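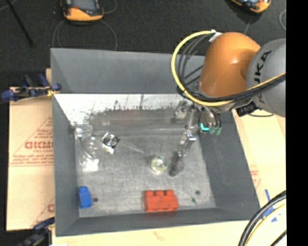 Urkine opens its bin picking lab to visitors in Drandutport

DRANDUTPORT, March – Urkine held an open day at its robotics lab on Wadham Street this month, giving visitors a close look at a robot arm picking mixed objects out of a bin. The event drew 134 visitors over one afternoon and evening. Most came from local manufacturers, packing firms and the MacKinnon Technical College, which helped organize the day.

The main demonstration ran at three workstations. At each one, a robot arm with a gripper reached into a grey bin and tried to lift out whatever had been placed there. The objects were ordinary ones. Toy building blocks in red and blue went in alongside clear and shiny items, which are harder for a camera system to make out against a metallic floor.

Urkine has worked on bin picking since it moved to Drandutport. The company builds and tests software that helps a robot arm decide where to take hold of an object when the items are not sorted, lined up or packed in trays. Many small plants still do this work by hand, since the mix of parts changes too often to justify a fixed machine.

What visitors saw

Each session began with a short safety talk at the lab entrance. Visitors were then taken to the workstations in small groups and stood behind a marked line while the arms were moving. Urkine engineers explained each attempt as it happened and answered questions between runs.

A run at the open day consisted of 50 attempts. An attempt counted as a success only if the object was lifted clear of the bin and set down in the tray next to the station without being dropped. Results were written up on a whiteboard at the end of each run, including the misses. The engineers did not reset the bin by hand when a pick failed. The arm was left to try again from a new angle, and if it failed a second time the attempt was marked down and the next one started.

Building blocks were the easiest for visitors to follow. They have flat sides and strong color, and the gripper can close on them from several directions. Transparent items took longer. The company kept them in the mix throughout the day, as customers who handle blister packs, tape or bottles ask about them more than anything else.

Visitors were also invited to choose the objects for the last run of the evening from a table near the entrance. Items from the table were placed in the bin by staff and not arranged in any order.

Manual control session

After the main demonstration, visitors could sign up to operate an arm themselves. One station was set aside for this and was run at reduced speed. An engineer stood with each person and stopped the arm when needed. People who had watched the automatic runs first said they had expected the manual work to be simple. Most needed several tries before they could bring the gripper down over a block and close it at the right height.

Urkine uses the same kind of session when training new operators. A person who has guided the arm by hand has a better idea of how much room the gripper needs near a bin wall, and where the cables will travel when the wrist turns. Both matter when a work cell is being laid out.

Questions from local firms

Several firms asked what it would take to add a similar station to an existing line. Urkine's answer was that the bin, the lighting and the way parts arrive usually need more attention than the arm. A bin with high walls keeps parts in place but limits how the arm can come in at the corners. Scratched metal and bright reflections can also confuse the camera system, so the lab tests on worn surfaces as well as clean ones.

Other questions dealt with maintenance, noise and staffing. The company said that a station of this type still needs a trained person nearby to clear jams, change gripper fingers and check the cables and air fittings at the start of a shift. Visitors were given a printed checklist covering these points. More copies are available from the Urkine front desk.

Work with MacKinnon Technical College

Students from MacKinnon Technical College set up the object table, kept the run sheets and guided groups between stations. The college and Urkine have agreed to continue the arrangement, with student placements at the Wadham Street lab during the coming term. Students on placement will prepare test bins, record results and learn basic arm programming. They will also help put together a set of test objects that smaller firms can borrow to try out their own equipment.

Applications for the placements are handled by the college. No earlier experience with robots is required, but applicants must complete the college's workshop safety course before their first day in the lab.

Further visits

Urkine plans to hold further group visits at the lab for firms and schools that could not attend. Visits start at 3 p.m. and include the safety talk, one full demonstration run and time for questions. Groups may bring their own sample parts, provided these are dry, free of sharp edges and small enough for the gripper to hold. Parts should be sent to the lab ahead of the visit so that staff can check them – anything brought on the day may be turned down.

Closed-toe shoes are required in the workstation area, and long hair must be tied back. Parking is available behind the building, with step-free access through the side door.

About Urkine

Urkine develops and tests picking software for industrial robot arms. Its lab and offices are on Wadham Street in Drandutport. Requests for group visits and press inquiries can be made through the front desk during office hours.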